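Skip to content
Home | Exhibitions | Facilities | Loans | Publications | Contact
Search this site Go

Eltstead Gallery
Pre-Opening Safety Inspection: Temporary Exhibition, Rooms A to D
Inspection date: November 12, 2021
Status codes: P = pass, F = fail, C = pass with comment, N/A = not applicable

This sheet covers the public rooms, the loading corridor and the prep room. It does not cover object condition, which is recorded on the lender forms. Items marked F must be cleared and initialed before the rooms open to the public.

1. Floors and circulation

1.1 Main route at full width, no plinth or barrier inside the floor line. P
1.2 Floor cables taped or under a ramp. C
Comment: Ramp in Room B is seated correctly. The tape run behind the Flalley piece has lifted at one corner. Replace with a fresh length; do not press the old tape back down.
1.3 Floor vinyl lettering flat, no raised edges. P
1.4 Loading corridor clear to the roller door. F
Comment: Empty crates stacked on the left side, two high. Move to off-site storage.

2. Wall-hung works

2.1 Fixings match the hanging schedule. P
2.2 Security hardware engaged on all framed works. C
Comment: One T-screw in Room A turned by hand. Retightened during inspection. Recheck after the first week.
2.3 Heavy works on rated rail. P
Comment: Rail is rated at 200 lb per section. The Olmedo panels are below that with the frames on. The schedule still shows the August weights, taken before framing, and needs to be updated.
2.4 Labels clear of the frame edge. P
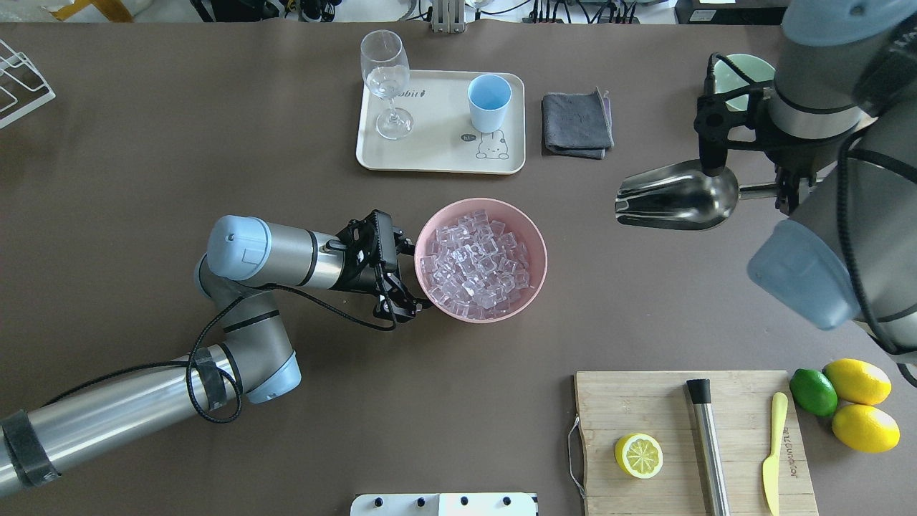 2.5 Shelf-mounted works secured against lateral movement. F
Comment: The narrow shelf in Room B moves when pushed from the side. Brackets are sound; the wall anchors are not. Fit larger anchors and repeat the push test with the shelf unloaded.

3. Freestanding and suspended works

3.1 Plinths level and weighted. P
3.2 Acrylic covers seated on all sides. C
Comment: The cover on the third plinth in Room C has a small gap at the rear. Stable, but it lets dust in. Technician to shim.
3.3 Suspension points tagged with load and date. F
Comment: Tags missing on the rear pair of points. The rigger's certificate is in the binder and shows both as tested. Tags must be on the points themselves.
3.4 Secondary line fitted to each suspended work. P
3.5 Barrier distance as agreed with the artist or group. C
Comment: The group behind the Room D installation asked for no barrier. Accepted for the opening period with an attendant in the room at all hours. If attendant cover drops, the barrier goes in. This was put in the loan agreement and is not open to discussion at the desk.

4. Electrical and projection

4.1 Portable equipment tested and tagged. P
4.2 Projector mounts tight, safety cable attached. P
Comment: Tralteck mount in Room C has been moved since the plan was drawn. The new position is acceptable. Mark up the plan.
4.3 Ventilation gap behind enclosed players. C
Comment: Gap is tight. Cabinet was warm to the touch after the morning run. Leave the rear panel off until a vented one is cut.
4.4 Light levels on works on paper within lender limits. P
4.5 Emergency lighting works with house lights off. P
4.6 Sound level at the attendant's chair. P

5. Climate

5.1 Room temperature at set point. P
Comment: Reading of 68 degrees in Rooms A, B and C. Room D ran slightly higher with the doors closed.
5.2 Humidity logger running, clock correct. C
Comment: Logger clock had not been set back for the time change. Corrected.

6. Exits and fire

6.1 Both exits from Room D unlocked and signed. P
6.2 Exit signs visible from all points on the route. F
Comment: The temporary wall in Room C hides the sign from the south bench. Add a hanging sign or shift the bench.
6.3 Flame-retardant certificate on file for fabric and drapes. C
Comment: Certificate on file for the black drape only. The undyed cotton in Room D needs its own. Request sent to the group's studio.
6.4 Extinguishers in date and on their hooks. P

7. Prep room

7.1 Work surfaces protected before unpacking. P
7.2 Blades and loose hardware returned to the marked drawer. C
Comment: One utility knife found on the windowsill.
7.3 Solvents in the vented cabinet, lids on. P

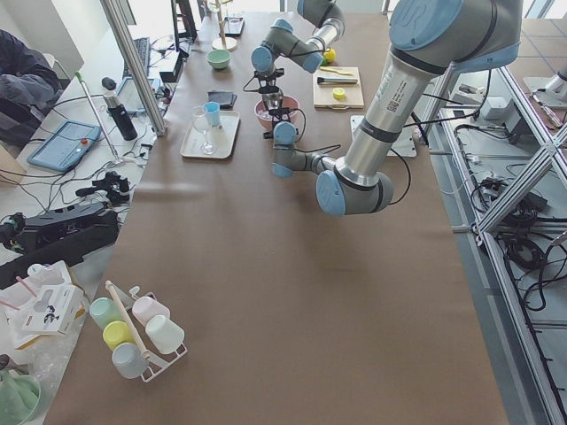
Long table covered in brown paper, with a pink bowl.

7.4 Hand-cart brakes hold on the slope. F
Comment: Brake on the smaller cart slips. Tag out of service.

Action summary
Open items: 1.4, 2.5, 3.3, 6.2, 7.4. Items 2.5, 3.3 and 6.2 are to be reinspected in person. Photographs are accepted for the other two. Comments under code C go to the weekly walk-through list.

Contact: Facilities Desk, Eltstead Gallery | © 2021 Eltstead Gallery | Back to top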